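What the second gripper will cost us

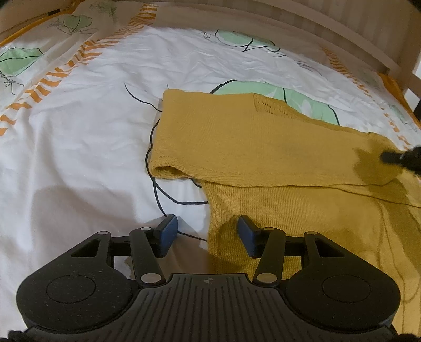

Folding a knit sweater on the bed, hand-held gripper in front.

Esperanza Quintana and I have been putting off the 2020 equipment list for the laundry-folding work, so I finished a draft last night.

The main item is a second hand-held gripper. Sharing one means whoever is not recording sits and waits. The Wumbei quote came in at 39 days delivery, the Gitlow quote at 9, and Gitlow wants more for it. I am leaning toward Gitlow – the idle time costs more than the difference.

Spares are where I got the last budget wrong. In May I ordered one set of finger pads and no pivot hardware. This time the list has 4 sets of pads, a bag of pivot caps and one complete linkage. Fine knits are hard on a worn pad, and I would like to change them on a schedule.

Storage is next. I put down 40 hours of recording per drive before it gets swapped out, which may be optimistic.

Not on the list: a fixed arm. Iñaki Pacheco at Pornton offered to lend us his price sheet, and I will read it, but the floor here needs work before anything gets bolted to it.

The order goes out once Esperanza has checked my shipping numbers.

December 23, 2019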